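PRESS RELEASE
For immediate use

Overo opens its Nillisstead plant library to all comers from March

Borrow a succulent, keep it a season, bring back a cutting

Nillisstead. The plant library at Overo, the shared workshop building on Molefe Street, opens its doors to the general public in March. Until now only people renting a bench in the building could borrow. From March anyone with a Nillisstead address can, and the joining fee is gone.

The library holds 205 plants. Mostly succulents, some cacti, a shelf of spider plants and one very large aloe that stays where it is. Plants go out for 12 weeks at a time. One renewal allowed if no one else has asked for it. At the end the borrower brings the plant back, along with a cutting or an offset if it has made one, and the cutting goes into the nursery trays to become next year's stock.

That is the whole idea. It has been running in a small way since the winter before last, when a garden centre on the Wiltila road closed and left two trolleys of unsold stock by the back gate. Overo took them in. About half the plants were past saving. The others filled a windowsill, then a second windowsill, then a corridor, and at that point people began taking them home.

What is new in March

- Open to everyone in Nillisstead, no bench rental needed
- No joining fee. A refundable deposit on pots only
- Opening hours extended to 11 in the morning until early evening
- A repotting table with grit, compost and clean pots, free to use for borrowed plants, small charge for your own
- A printed care card with every loan
- A swap shelf by the door, take one leave one, no paperwork

The new growing room is on the ground floor, south side, formerly the paint store. It has been cleared, whitewashed and fitted with slatted shelving down both long walls. Big window at the end. The old extractor has been kept as it moves the air nicely and succulents hate to sit in a damp fug. Heating is set low on purpose. Most of the collection wants a cool dry winter and sulks without one.

Step-free access is from the yard, not from Molefe Street, where there are still two steps and a heavy door. A ramp for the street side has been asked for. Work on it will not be finished by March.

How borrowing works

Come in, choose a plant, fill in a slip with name and address. Bring something that shows the address. Every pot has a number on the underside and the same number goes on the slip. Take the care card. That's it.

If the plant dies, say so. There are no fines. Plants die, and we would much sooner have the pot back and a word on what happened then have somebody too embarrassed to come in again. Rot at the base is the usual story in the first year and nearly always comes from kind people with watering cans.

Borrowers under 16 need an adult to sign the slip. School classes can take a tray of mixed small plants for the full loan period, to be kept on one windowsill, and should write ahead so that a tray can be made up.

Which plants are available

Rosette types make up the biggest group. Echeveria, sempervivum, haworthia, a few we have not managed to name and would welcome help with. They are easy, stay small and throw offsets freely. Good first loans.

Trailing kinds are fewer and go out fast. There is a waiting list for string of pearls and it is long, so please don't travel in specially.

Cacti go out with a warning and a sheet of newspaper to carry them in.

Not for loan: the large aloe, the seedlings, and anything with a red label. Red label means quarantine. Mealybug came in on a donated jade plant last summer and it took until autumn to be rid of it, so all donations now spend a month by themselves before they join the shelves. Please do not move red label pots, even to be helpful.

Care, in short

Water when the compost is dry all the way down, then water properly, then leave it alone. In winter hardly at all. Bright windowsill, back from the glass on frosty nights. Gritty compost, and a pot with a hole in the bottom. Feeding is not needed during a loan. If the plant stretches and goes pale it wants more light. If the lower leaves wrinkle it wants a drink.

Leaves that fall off can be laid on dry grit and left. Many will root. Bring them back with the plant, we have room for them.

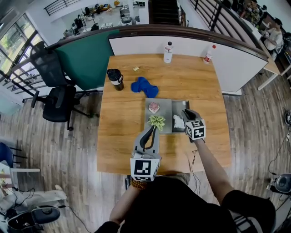
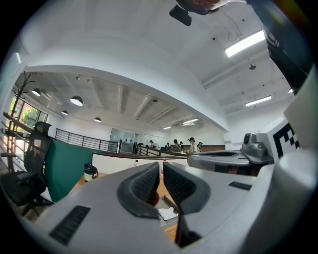
Donations wanted

Terracotta pots, small and medium, clean if posible. Saucers. Horticultural grit, unopened bags only. Shallow trays. Old venetian blinds, the slats make good labels. Newspaper.

Plants are welcome too, subject to the month by themselves mentioned above. No garden shrubs, no bulbs, no houseplants taller than the door. Please bring them in during opening hours and hand them over to somebody. Things left at the yard gate overnight get knocked about by the bins lorry.

Money: the library costs very little to run, and the growing room was paid for out of bench rents. Pot deposits are kept apart and go back to borrowers. If anyone would like to put something towards the heating there will be a jar at the desk.

Opening day

Doors at 11. Tea, squash, a potting demonstration after lunch and a table of 100 rooted cuttings to give away, one per household, until they run out. Cuttings are for keeps and don't count as a loan. Dogs fine in the yard, not in the growing room.

Parking in the yard is for blue badge holders on the day. Everyone else, the Wiltila road car park is a short walk and the bus stops at the end of Molefe Street.

Notes to editors

Overo is a shared workshop building in Nillisstead with benches for rent by the month. Woodwork, bookbinding, bike repair, small electronics and others. The plant library is run from the same front desk and keeps the same hours.

Press are welcome to visit the growing room before opening day, mornings are best for light. Ring the front desk first. Spare copies of the care card can be posted out on request.

A wider loan area, taking in Wiltila and the villages between, will be looked at in the autumn. No descision has been made.

Ends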